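December
By Mwende Mfaume

Charity shops in Gandamton have started turning furniture away. The one on Salehi Road took 424 pieces last year and says it has no room for more. I think the council should pay for a second store.

People say old furniture is too big for new flats. Some of it is. Most of it could be used for years yet, and a family moving into an empty house needs somewhere to eat.
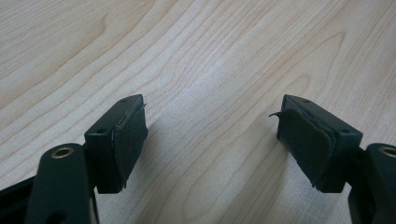

Price is the other argument, and I don't accept it. A new table at the retail park costs more than many people here can spare. A pale wooden top with a wavy grain and a bit of shine would suit most kitchens, whoever had it first. Collection should be free as well.

Contact the editor | © Gandamton Notes | Back to top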